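**From:** Lindiwe Fourie
**To:** handheld-tools list
**Date:** Jul 13, 2021
**Subject:** Re: Seltine two-handled gripper, evaluation unit

Svyatoslav Didenko wrote:

> Has anyone on the list used the Seltine for more than a demo? Zoltton have quoted us for 2 units. I'd like to know how the handles feel after an hour and whether the tracking copes when the wrists roll. Lukian says the thumb controls are too stiff.

Svyatoslav,

We've had one on loan from Zoltton since June and have logged 214 runs with it at Lasbridge, all on short pick-and-place tasks. Notes below, in no particular order.

Grip and balance: both hands carry the load, so it is less tiring than the single-handled Dovhaniuk. It is still nose-heavy with the fingers pointing up and forward. Miroslava stops after 49 minutes, I last a bit longer. I wouldn't plan sessions of over an hour.

Thumb controls: one on the upper side of each handle. Ours were stiff for the first few days and then eased. Ask Lukian how old his unit is. 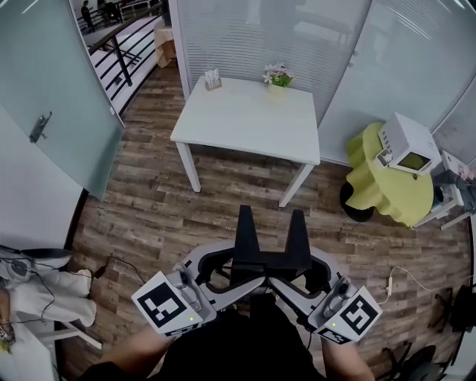
*Evaluation unit held by both handles, marker blocks fitted, green indicators lit on both sides.*

Tracking: each handle has its own block, and the two blocks sit at different angles in normal use. Pose held up well with moderate roll. With a hard roll to one side we lost one block now and then – 4 of the runs had to be thrown out for it. Keep sleeves clear of the printed faces.

Cable: thin, and it hangs from the right side. It caught on a table corner more than once. I'd want a clip or a right-angled connector before buying. Zulema Paredes at Zoltton has the request but hasn't given a date.

Indicators: the manual doesn't say what a slow blink means. Zulema's answer was "waiting for host", and that matches our logs.

If the price is the same as last year's, I'd take one unit now and hold the second until the cable is sorted. I can send the run logs off-list – tell me which format you want, the raw files are large.

Lindiwe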